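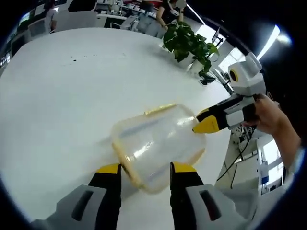 I bought the Stikstead trail camera in July to find out what was using the creek crossing behind our place near Lillton, and I've been grinning over the memory card ever since. So far I have a bobcat, two gray foxes and a black bear that sat down in the water and stayed there for most of a night!

Setup took me less than ten minutes. The strap is long enough for a fat old cottonwood, and the menu is plain enough to work with cold fingers. Night shots are the best part — you can make out whiskers on the foxes, and the flash didn't seem to bother any of them. I've filled roughly 1000 pictures on the first set of batteries.

My old Cesside missed anything that moved faster than a possum. This one catches deer at a trot, though it also catches every branch when the wind gets up, so turn the sensitivity down a notch. The latch is stiff too, and I'd like a louder click when it shuts.

I'm already picking a tree for a second one, up on the Holroyd side where the elk come down.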